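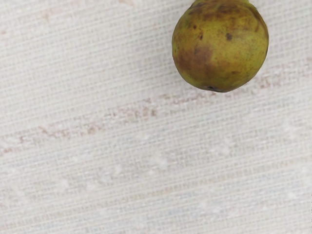 Registration is open for the summer session of the Lirard day-hike nutrition and pacing course, held on the Zitemum trail network. The course covers how much to eat and drink on a moderate route, when to take it, and how to pack it so that it arrives in usable condition. Fresh fruit is part of the packing unit. A pear with a large brown bruise down one side, its skin otherwise olive to yellow-green, is still food, but soft fruit belongs at the top of the pack in a rigid container and should be eaten at the first stop.

The course has one theory session and one field session, both on the same day. The theory session lasts 2 hours and covers energy needs by body weight and grade, fluid and salt intake in warm weather, and the early signs of heat illness. Participants also plan a food schedule for the afternoon route and check it against the instructor's table.

The field session follows the Cheung loop, a marked trail with 900 feet of gain. The group stops at set intervals to eat, drink and record pace. Two of the stops are at water sources, where the instructor demonstrates filtering and chemical treatment. Treated water needs its full contact time before drinking, so carry enough from the trailhead to reach the second source.

Groups are limited to 10 participants. No previous hiking instruction is required, but you should be able to walk uphill for an hour at a steady pace. The course does not cover overnight travel, navigation off trail or snow. Those topics are handled in the Hustier series, which has its own registration page.

Bring a day pack, broken-in footwear, a rain shell, a hat, sunscreen, lunch and snacks. Water containers should hold at least two liters in total. Filters are supplied for the demonstration – you may bring your own if you want to practice with it. Trekking poles are optional.

Participants who registered in June and have not received the equipment list should check their spam folder before writing to the office. Registration closes 26 July 2021. Transfers to another session are accepted until that date.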